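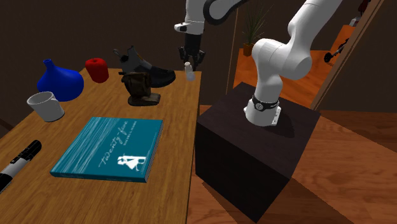 *Long wooden table, warm-toned floor.*

Subject: Re: [oldhouse-flamport] Wax over mystery finish, and also the squeak

Replying inline, in the old style, until my patience gives out.

On 25 April 2020, a fellow sufferer on the Wosstead side wrote:

> We have 980 square feet of pine and no idea what's on it. The
> previous owners left half a can of Paiva paste wax under the sink,
> so I assume wax, but there are shiny patches that look more like
> varnish. Would it hurt to just put more Paiva on top?

It won't hurt the wax. Varnish doesn't mind wax either, until the day you want to put more varnish down, at which point it will bead up like rain on a car hood and you'll write to this list again.

Find out what you have first. Pick a spot in a closet and rub it with a rag and a little mineral spirits, windows open. If the rag comes up yellow-brown and waxy, that's wax. If nothing happens, try a dab of denatured alcohol on a different spot. Sticky means shellac. If that does nothing either, it's probably varnish or poly. My house is 112 years old and I found all three in one hallway, plus a fourth thing by the stairs that I have decided to respect.

> A neighbor says strip the lot and use Stodeck, which he has left
> over from his porch.

Stodeck is a deck stain. It says so in the name, more or less. I used it on our back steps one July and it did fine out there, where the smell had the whole sky to go to. Please don't put it in a bedroom. Your neighbor is being generous in the way people are with things they can't throw in the trash.

> The contractor's quote was $4,000 to sand everything.

For that much floor I've heard worse. But old pine has only so many sandings in it, and if you can already see nail heads in the doorways you may be on the last one. Look at a floor register if you've got one. Lift it out and you can see how much wood is left above the tongue. Under an eighth of an inch, I'd send him home.

> Finally, the squeak. It's one board outside the bathroom and it
> only does it at night.

It does it all day. At night you can hear it.

Powdered graphite or talc worked into the joint will buy you a few months. If you can get at it from the basement, have somebody walk on the board while you watch from underneath, then glue a thin shim into the gap between joist and subfloor. Thin! Drive it in hard and you'll lift the board and get two squeaks. From above there are those breakaway screws that snap off below the surface. I put 76 of them into our upstairs and it's now quiet except for the one board I started with.

Does anyone still have the floor scraper that was going around last year? The one with the taped handle. I had it, then I lent it to someone on Mill Street, then my notes stop. If it's in your garage, no questions, just leave it on my porch.

Also the archive search is broken again, so if this was all answered in 2011, sorry.

— the yellow house with the bad gutters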